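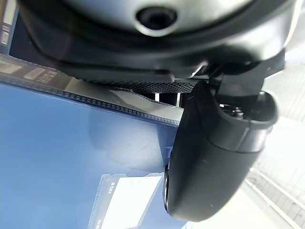
Deux nuits à Tanddale, le festival qui joue dans les granges

J'ai failli rater le premier concert à cause d'un car. Celui de 17 h, au départ de Lenside, était parti avec deux minutes d'avance (deux minutes !), et je me suis retrouvée sur le parking avec mon sac, mon duvet et une dame qui transportait un accordéon dans une poussette. On a fini par partager un taxi. Elle jouait le soir même, évidemment.

Tanddale, c'est 924 habitants à l'année et 3 000 personnes le week-end du festival. Les concerts se donnent dans des granges, dans l'ancienne laiterie, et même dans le lavoir quand il ne pleut pas trop. Cette année, l'ouverture tombait le 18 mai 2023, pour l'Ascension, et toute la rue principale sentait l'oignon frit dès midi.

La grange du haut

Il y a 200 places à la grange du haut, sur des bancs, et je vous conseille franchement d'apporter un coussin. C'est Sosina Tesfamariam qui ouvrait, seule avec son krar et une petite boîte à rythmes posée sur un tabouret. Je la connaissais par un disque qu'on m'avait offert en décembre et que j'avais trop peu écouté. Sur scène, elle étire les morceaux, elle s'arrête, elle raconte une histoire de bus en panne, elle repart plus vite. Au troisième titre, mon voisin avait posé sa bière pour taper des mains, à contretemps, mais avec un tel bonheur ! 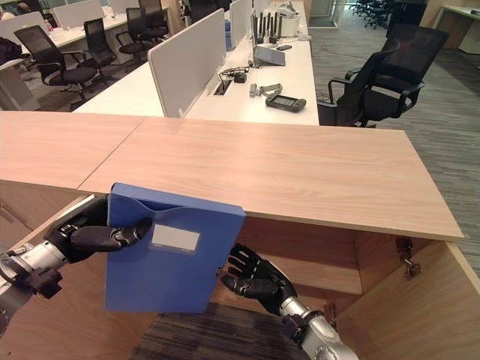
Après elle, changement complet avec Cakholm, un quatuor de cuivres qui joue dans le noir presque total. J'ai moins accroché, je l'avoue, le dernier morceau dure une éternité. Mais la fin, quand les quatre descendent entre les bancs en soufflant à peine, m'a donné la chair de poule.

Le lendemain, café chez Filali, en face de l'église, où tout le monde se retrouve pour commenter la veille. J'y ai croisé Abenezer Ayele, le programmateur, cerné jusqu'au menton. « Je n'écoute rien en entier, je cours entre les salles », m'a-t-il dit en commandant un deuxième croissant. Il rêve d'un bal le dimanche matin, à l'heure où les gens plient leurs tentes. Moi, je signe, à condition qu'il y ait du café et que l'accordéon à poussette soit de la partie.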